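Section 6: Setting up your Trillico stock sheet for the first time

I wrote this part of the guide after setting up three of these for friends and getting something different wrong each time.

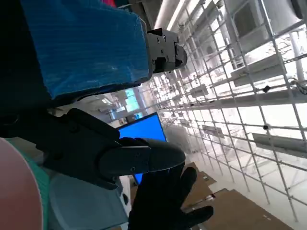 You'll want a cup of tea and a rough list of what you sell before you start. It doesn't have to be a tidy list. Mine was on the back of an envelope and it did the job fine. If you're moving over from Plemo, read the note at the end of this section first, then come back up here.

Before you begin

Make sure you can log in on a proper computer. The phone version is lovely for checking stock while you're out and about, but the set-up screens are fiddly on it and the Save button hides under the keyboard (I lost a whole evening's typing that way).

Setting up

1. Log in and open the Stock tab. If you see a page full of made-up candles and soaps, don't panic – those are the practice items. Leave them alone for now.

2. Click New Sheet and give it a name. I use the name of the shop plus the year. Please don't call it "Stock", as the practice sheet is already called that and you'll spend your life opening the wrong one.

3. Choose your currency and your tax setting. Take your time over this one!

CAUTION: The currency can't be changed once you've added an item. If you pick the wrong one you'll have to delete the sheet and start again from step 2.

4. Add your first item by hand. Type in the name, the code and the price, then press Save. My first was code 2845, a postcard, and I still use it for testing things.

5. Set the low stock level. This is the number that makes the little warning light up. I have mine at 15 for anything I can reorder quickly, and a fair bit higher for the things I buy in from Valtonen, as their deliveries take ages in July.

6. Go back to the Stock tab and check your item is there with the right price. If it looks good, carry on and add the rest.

Note: You can paste in up to 300 items in one go using the Import box. Any more than that and it just sits there spinning. Split your list in two and do it in batches.

7. Delete the practice items. Tick the box at the top of the list, check you're on the practice sheet (look at the name, then look again), and press Remove.

CAUTION: Remove means remove. There's no bin to fish things out of afterwards.

If you're moving from Plemo

Plemo puts the code first and the name second, and Trillico wants them the other way round. Swap the two columns in your spreadsheet before you paste anything in. You should also clear out any blank rows, which Trillico reads as items with no name and a price of zero.

If you use Ririk for your labels, leave it disconnected until the whole list is in. I joined mine up too early and it printed a label for every single practice candle. Connecting it is covered in section 7.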